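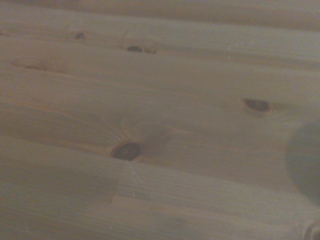 Knots and grain in pale pine boards.

The case against the "forever" table

By Thaís Camargo

Furniture ads have found a new favorite word, and it is "forever." Trelludo will sell you a forever table. So will Kivwood, which wants 289 dollars more for it and offers a lifetime warranty. Whose lifetime? I read the terms. Scratches, stains, warping and "normal household use" are excluded, so I suppose the table is covered as long as you never eat at it.

I don't doubt that solid wood can last. My aunt in Flesville has a pine table older than I am. But she has also lived in the same house the whole time. I have moved 9 times, and 3 of those apartments had stairs no large table could climb.
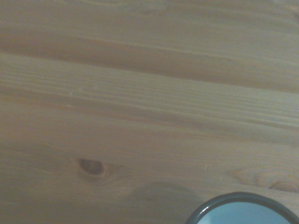

Pine has a grain all its own.

Most furniture is thrown out because people move, split up or get tired of it. A stronger joint fixes none of that. If these companies meant what they say, they would buy the things back, or at least sell a replacement leg. I asked Kivwood for one in April and was sent a coupon.

Buy the table if you like it. I may yet buy one myself, secondhand, from somebody whose forever ended early.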